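Tablero laminado blanco Plerkton: ¿se limpia o se cambia?

plerk_no
Me ofrecen dos mesas Plerkton a 300 la pareja, de segunda mano, para ponerlas una a continuación de la otra. El vendedor jura que el laminado «no se marca». No me lo creo. ¿Alguien las tiene?

tornillo17
Las uso en el taller desde julio y sin quejas. Un paño húmedo y listo.

Vasilis Omerović
Desde julio no es nada. El laminado blanco coge roces, lo venda quien lo venda. Lo de «no se marca» lo decían también de las Drustbridge – y ya vimos.

tornillo17
Las Drustbridge eran otra cosa, no compares. Un roce que solo se ve de cerca no es un defecto.

plerk_no
Pongo la foto y me decís.

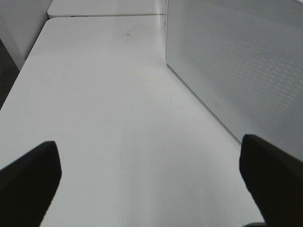
Las dos mesas, con la junta al fondo. Los roces, finos y en curva, hacia el centro.

Vasilis Omerović
Apenas se ven, lo admito. Pero pasa la uña antes de pagar. Y la junta, mírala a ras: en foto parece fina, de la altura no me fío.

marga_b
¿Y el puntito oscuro del fondo?

plerk_no
Suciedad o una mella, ni idea. El domingo voy con un trapo. 300 me sigue pareciendo mucho.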